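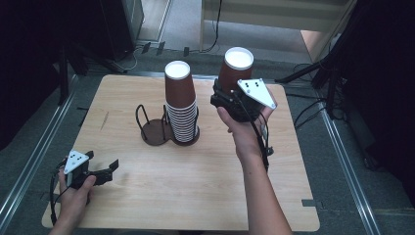
**Ticket:** cup task, right gripper pose jumps during lift
**Component:** pose tracking / episode export
**Opened by:** Kenna Purves
**Assigned to:** Alistair Rankin
**Status:** Resolved, one follow-up open
**Priority:** High (blocks the cup set going to Lilmont)

## Summary

Exported trajectories for the right gripper contain sudden rotations, mostly while a cup is being lifted off the stack or carried. The left gripper is clean in the same episodes. Position stays within tolerance. Orientation flips to a mirrored tilt for a short run of samples and then comes back. The Zitero replay tool rejects any episode where this happens, with:

 replay: angular step exceeds limit (right), episode skipped

## Steps to reproduce

1. Load any episode from the paper cup task into Zitero.
2. Replay with default limits.
3. Watch the right wrist in the plot pane during the lift.

Expected: smooth orientation through the lift, carry and place.
Actual: a step in roll and pitch, both in the same sample, then a step back.

## Environment

- Tracker service on the Morrison workstation, April build
- Zitero replay, current release
- Head view plus both grippers, marker plates on each
- Gripper cables as supplied, no extensions

---

**Kenna Purves, 9:10 am**

First noticed in the overnight export. I ran the whole batch of 400 episodes through replay and 61 were skipped, all for the right side. I've spot-checked a handful by hand and the motion in the video looks normal. The operator isn't jerking the wrist. Gripper width is fine throughout.

I can't send the batch to Lilmont like this. They train straight from the exported poses and don't filter anything on their end.

**Alistair Rankin, 9:35 am**

Thanks. Before I dig in, can you confirm:

- whether the flip is in the raw tracker log or only in the export
- whether the plates were swapped or remounted lately
- whether the cable on the right gripper is seated

**Kenna Purves, 10:05 am**

Raw log has it as well, so the exporter is off the hook. Plates haven't been touched since the last calibration. I reseated the cable at both ends and recorded a few more episodes. Same behaviour.

**Alistair Rankin, 10:50 am**

Looked at the raw log for one bad episode. The dots on the plate are all detected in every sample during the flip, so we aren't losing the marker. Reprojection error doesn't move much either. That points at the pose solver picking the wrong answer from good detections.

Background for the ticket: the plate is flat. With a flat target there are usually two orientations that fit the dots nearly as well as each other, tilted opposite ways. When the plate is close to the camera and seen at a decent angle the right one wins easily. When it's further away or close to square-on, the two errors get very close and noise decides.

With the cup held upside down and lifted over the back of the table, the right plate is further from the head view than it is for most of the task. The left gripper mostly waits low at the front corner. That would explain why one side fails and the other doesn't, without anything being wrong with the hardware.

Next step is to log both candidates instead of only the winner.

**Alistair Rankin, 11:40 am**

Added a debug flag to the tracker:

 tracker --debug-candidates --side right

Writes both orientations and both errors per sample. Ran it over one of the skipped episodes from the saved detections. Cut down to the part that matters:

 sample err_a err_b chosen
 n 0.31 0.44 a
 n+1 0.33 0.38 a
 n+2 0.36 0.35 b
 n+3 0.35 0.34 b
 n+4 0.32 0.41 a

Candidate b is the mirrored tilt. The errors cross for two samples and the solver follows the lower one without looking at where it was before. Candidate a is continuous the whole way through.

**Kenna Purves, 11:55 am**

So can we just always take the one closest to the previous sample?

**Alistair Rankin, 12:20 pm**

Mostly, but it has a failure of its own. If the first sample of an episode is wrong, every sample after it stays wrong, and replay won't complain because the path is smooth. I'd take a skipped episode over a bad one that passes.

The wrist unit has a gyro we already record and don't use for this. Plan:

1. Predict orientation from the last accepted pose plus the gyro.
2. Score each candidate on reprojection error plus distance from the prediction.
3. If the errors are well separated, let reprojection error decide and reset the prediction.
4. If neither candidate is near the prediction, mark the sample as unresolved and leave it out of the export.

Step 3 is what pulls it back if it starts on the wrong side.

**Kenna Purves, 1:15 pm**

Fine by me. Two things I tried over lunch in case they help:

- Lowered the exposure on the head view. No change in the flips.
- Turned on the smoothing filter in the Banance post-processing step. Replay passes more episodes, but it does it by dragging the wrist halfway toward the bad tilt and back again. Looks worse in the overlay. I've turned it off, please don't anyone turn it on.

**Alistair Rankin, 1:30 pm**

Agreed on smoothing. I'll put a warning in the Banance config so it can't be enabled on pose channels without an override.

**Alistair Rankin, 3:05 pm**

Patch is on the branch `flat-target-ambiguity`. New settings in the tracker config:

 pose_select:
 mode: predicted
 error_ratio_clear: 1.8
 max_prediction_angle_deg: 16
 on_unresolved: drop_sample

The angle limit came from looking at the fastest honest wrist turns in the cup task, plus some margin. It may need to be wider for tasks with quick flips of the wrist. Old behaviour is still there as `mode: lowest_error`.

No need to record again. Saved detections can be run back through:

 tracker --reprocess <batch> --config pose_select.yaml

**Kenna Purves, 3:20 pm**

First try failed straight away:

 pose_select: no gyro samples before first detection (right)

It's every episode, good ones included.

**Alistair Rankin, 3:45 pm**

My mistake. The gyro stream starts a moment after the camera does and I was treating that as an error. It now holds off predicting until both streams are running and uses reprojection error alone until then. Pushed. Please pull and try again.

**Kenna Purves, 4:40 pm**

Reprocessed the whole batch. None skipped in replay. A few episodes have unresolved samples, all of them short gaps during the lift, and replay interpolates across those without tripping the limit.

I went through every episode that used to fail with the overlay on, and the wrist axes stay on the plate through the lift and the place. Also checked a sample of the ones that passed before, to make sure we hadn't made anything worse. Their trajectories match the old export to within noise.

**Alistair Rankin, 4:55 pm**

Good. I also ran a test for the bad-start case by forcing the wrong candidate on the first sample. It recovers as soon as the errors separate, but the samples before that point are wrong and still go out in the export. They should be back-filled or dropped. I don't think we're hitting this in the cup batch — the plates are close to the head view at the start of each episode — but it needs its own fix. Filed as a follow-up.

**Kenna Purves, 5:10 pm**

Happy to close on that basis. Can you merge so the recording stations pick it up before the next session? I'd rather not reprocess twice.

**Alistair Rankin, 5:25 pm**

Merged. Stations update on restart, so please restart the tracker service on each one before recording. Check for this line in the startup log:

 pose_select: mode=predicted, gyro ok (left, right)

If it reads `gyro missing` on either side, the tracker has fallen back to `lowest_error` and the old fault can come back.

---

## Resolution

**Cause:** two-way orientation ambiguity on the flat marker plate. The solver chose on reprojection error alone, sample by sample.

**Fix:** candidate selection now uses a gyro prediction when the errors are too close to separate. Unresolved samples are left out of the export.

**Action for existing data:** reprocess from saved detections. Batches exported before this change should be treated as affected if the task involves lifting at the back of the table.

## Follow-up

- [ ] Drop or back-fill early samples when the first selection is later reversed (Alistair)
- [x] Block smoothing on pose channels in Banance config (Alistair)
- [x] Restart tracker service on all stations (Kenna)
- [x] Re-export the cup batch and resend to Lilmont (Kenna)
- [x] Add up to 2,000 samples of candidate history to the crash dump (Alistair)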